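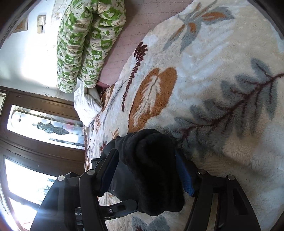 Leaf-print blanket, orange and grey-blue.

Week 9 handout: pull-ups, debounce, and reading a switch properly
Koen Baert, intro electronics, evening group

Bring your breadboard, the Woltetti kit, and last week's LED circuit still wired if you can manage it. We carry straight on from there.

1. Floating inputs

A micro input pin draws next to no current. Leave it unconnected and it picks up whatever is nearby: mains hum, your hand, the wire beside it. Reads high, reads low, changes its mind. A switch from pin to ground only solves half of it. Closed = low, fine. Open = nothing at all, pin floats.

So add a resistor from pin to supply. That's the pull-up. Switch open, pin sits at 5 V. Switch closed, pin goes to 0 V and a small current runs through the resistor.

Value? 10k is the usual. Work out the current yourself:

I = V / R = 5 / 10 000 = 0.5 mA

With 100 ohms instead you get 50 mA, a quarter of a watt in the resistor. Gets hot. Check the bands before you power up, brown-black-orange and brown-black-brown look the same under the lights in our room.

Going very high (1M and up) saves power but long wires start picking up noise again. Battery jobs, 100k is a fair compromise if the leads are short.

2. Bounce

Contacts are springy. They hit, seperate, hit again, for a few milliseconds. Your eye sees one press, the code sees a dozen. Group on bench two had a counter reading 22 after 9 presses, which is a good result for a cheap button.

Fix in hardware: resistor and capacitor. Time constant

t = R x C

10k and 1 uF gives 10 ms. Good enough for a finger. Use a Schmitt trigger input after it, the slow edge upsets an ordinary gate. Put a small series resistor (465 won't be in the drawer, grab a 470) between the switch and the cap so the contact isn't shorting a charged capacitor every time.

Fix in software: read the pin, wait 10 ms, read again. Same both times? Accept it. Don't use a blocking delay if the loop has other work, compare timestamps. Sample code is in the Starnine folder.
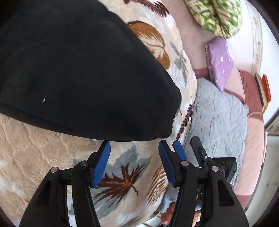 Page last changed: July 1, 2023

3. Open collector outputs

Lots of bought sensors don't drive high at all. Inside is an NPN transistor that pulls the line to ground, nothing else. Meter on the output with no pull-up and people decide the sensor is dead. Try the resistor first.

Nice side effect: sensor can run on 12 V while the pull-up goes to your 5 V rail. Grounds must be joined. Check the data sheet for a built-in pull-up to the sensor's own supply, the Ritine ones in the grey box have it and the Aerts ones dont. Get that wrong and 12 V lands on your pin.

4. To do before next time

Build the switch circuit with 10k, measure both states, write them down.
Swap to 1M, touch the wire, note what happens.
Add the cap. Sketch the voltage on release, mark one time constant (63% of the way up).
Work out the current in a 2.2k pull-up at 5 V and at 3.3 V.

Anyone who missed the April session on Ohm's law, do that sheet first. Spare kits are in the bottom cupboard, sign one out.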